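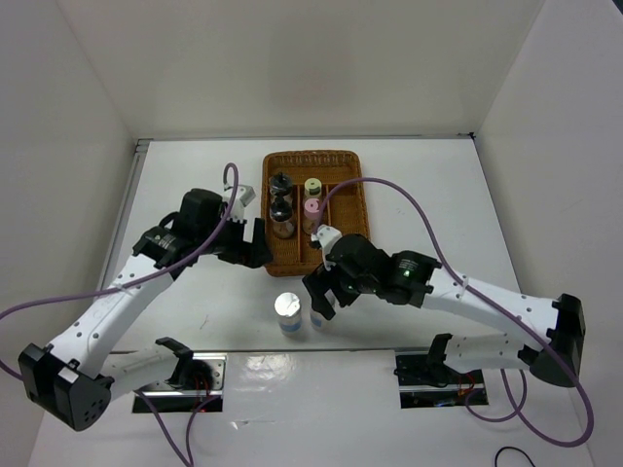

Gristora data collection group – minutes, July

Present: Nandi Du Plessis (chair), Nosipho Kekana, Karabo Oosthuizen, Hendrik Mofokeng
Apologies: Siyabonga Makhubela
Meeting opened at 2:05 pm in the Plurnelham office.

1. Last minutes
Accepted with one correction. The spare leader arm went to Hitimeck for repair, not to the storeroom.

2. Episode count
Karabo reported 670 episodes recorded for the tray sorting task. Of these, 177 are marked for review and will stay out of the training set until someone has watched them. Most were flagged by the length check. Nandi asked if the check was too strict. Karabo thinks it is fair for the vials but too tight for the white bottles, which take longer to grip. He will try a separate limit for each and bring the numbers to the next meeting.

3. Tray layout
The wicker tray stays at the back of the table for the rest of this batch. Nosipho raised the pink-capped vial again. When it stands close to the front edge of the tray, the right gripper has to come in low, and operators handle this in different ways. Hendrik would like one approach for everyone. Nosipho would rather keep the variety, as long as the object is not knocked over. Discussed for some time. Agreed to keep both and add a field to the episode log for the direction of approach.

The dark glass bottles remain in the left compartment for now. Moving them is a question for the next batch.

4. Reflections on the table
The glossy panel shows bright patches under the booth lights. Hendrik has tried a matte sheet on the bench in the other room and found that it wrinkles under the grippers. No change to the table during this batch. He will get a price from Hendricks for a matte panel cut to fit around the two arm slots.

5. Cables
Karabo asked that operators look at the purple cables on both arms before each session and stop if a loop catches on an elbow. To go on the start-up sheet.

6. Instruction text
Nosipho found that operators write "bottle" for both the glass and the white ones. From now on the log says "dark bottle" or "white bottle" – old entries to be fixed by script, then spot-checked by hand.

Actions
Karabo: separate length limits; approach field in log
Nosipho: naming script and spot check
Hendrik: panel price
Nandi: start-up sheet; send minutes to Siyabonga

Meeting closed at 2:50 pm. Next meeting in August, same room.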